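Second Life for Old Towers: what we learned from the computers nobody wanted

Project report, Hardware Workshop module

Our group picked this project in September, when the college cleared out its old language lab and 109 desktop computers ended up stacked along the corridor wall. Most groups wanted to build something new. We wanted to take things apart! The question we set ourselves was simple: how much of an old office tower can still be used, and how long does it take two beginners to get it out in one piece?

We were four: Danilo Tiongson, Định Nông, Cauã Siqueira and me, Joonas Ruotsalainen. None of us had opened a computer before apart from Cauã, who had once changed a hard disk and never stopped mentioning it.

Getting started

The first tower took us a whole afternoon. We stood it upright, as it would stand under a desk, and that was a mistake, as every screw we loosened fell somewhere inside. From the second one on we laid each case on its side with the open face up, and things went much better. Gravity holds the board and the cables where they are, and both people can see what they are doing.

We also learned to photograph the cables before unplugging anything. Định made a sheet for each machine with a sketch of the board and a line for every plug. We called it the Gindau sheet, after the café where he drew the first one — the coffee stain is on all the copies.

What is inside

The thing I enjoyed most was finding out that a tower is mostly air and cable. The power supply sits in its own corner and sends out its bundle of orange, yellow, red and black wires, and these get everywhere. With the processor gone, the socket on the green board is left with its metal frame and lever around it, and you can see how carefully that part was designed. The drive cages have blue plastic latches, so the makers clearly wanted people to get at the drives easily. I came to love those latches.

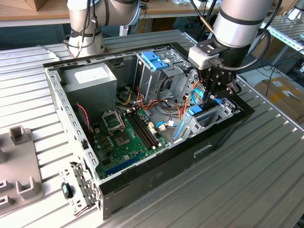
Jörg Harms thought we were too quick to praise them. His view, when he read our draft, was that a plastic latch is the first thing to snap on an old machine, and that he would take four ordinary screws any day. We did break 8 latches in total, so he has a point, but we would still choose them for speed.

Results

Of the 109 towers, 108 were opened and sorted; the last had a lock on the side panel and no key. We logged 2,165 parts. Memory was the happiest surprise, and nearly every stick we tested still worked. Fans were the worst, full of dust and often noisy.

Next time we would label the screws from day one. Danilo has already started saving jam jars.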